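Hand-Held Gripper Upkeep, Bellamy Unit
Student project report, Workico lab placement, June

1. What we had to do

Keep one hand-held gripper going through the Trellell grasping trials and write down how we set it up. We got it with no manual, just a parts list and a bag of spare pads. Plan was to make a routine that the next group can follow without asking us.

2. Setup

Fingers go on first, left then right. Do the screws up finger tight, close the gripper, check the two pads meet flat, then tighten. We did it the other way at first and the right finger sat crooked. Took it off again, cleaned the mount, fine after that.

Opening is measured with calipers, not by eye. Ours was 5 mm short on the first day. Cause was grit in the slide. Brushed out, one drop of light oil, wiped off the rest.

Marker next. Has to be stiff on its bracket, if it wobbles the position data is junk. We lost 54 recordings to a loose bracket screw before anyone looked. Thread lock on it now.

3. Looking after it

Before every session: wipe pads with a damp cloth, open and close ten times, listen for scraping, push the bracket with a thumb. Lens gets a dry cloth only.

Pads wear at the tip. First set lasted 375 grasps, second set 172, and we think the second set was glued on badly (too much glue, it came up thru the mesh). Thin coat, clamp it, leave overnight.

4. Repairs

One finger swapped after a drop. Replacement came from Fedasitz and the hole was slightly tight, so we reamed it by hand. Slow job. Redo the opening check after any swap, we forgot once and had to repeat the whole mornings work.

5. Still open

Glass is the hard one. Small cups slip when the pads are worn, and we dont have a good number yet for when to change them. Next group should log slips per pad set from the start. Log sheet is in the shared folder, second tab.
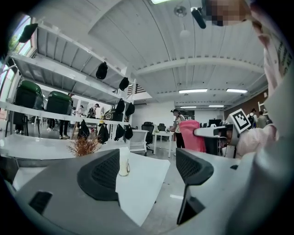

Fig. 1. Gripper with mesh pads, small glass cup between the fingers.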